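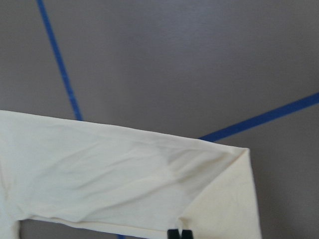
Step 3. Teach the sleeve fold

Before you start, put the shirt between the tape lines with the front side up. Use the same shirt for the first 20 recordings. I tried to change shirts early and the arm learned very little from it.

Close the gripper slowly on the hem of the sleeve. On my Larnason arm the closing value is 555 - yours can be different, so test it on a piece of old cloth first. Lift only a little, then move across the chest and open.

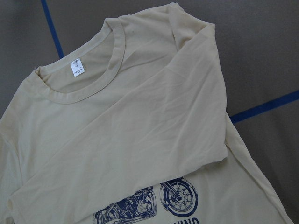
Check that the sleeve lies flat before you save the recording. Small wrinkles are fine. If the shoulder is pulled out of its place, delete the recording and begin again from the home position.

When you have all 20, copy the folder to the Fostden computer and go to step 4, the second sleeve.

Written by Kipchumba Makokha, updated 2026-07-14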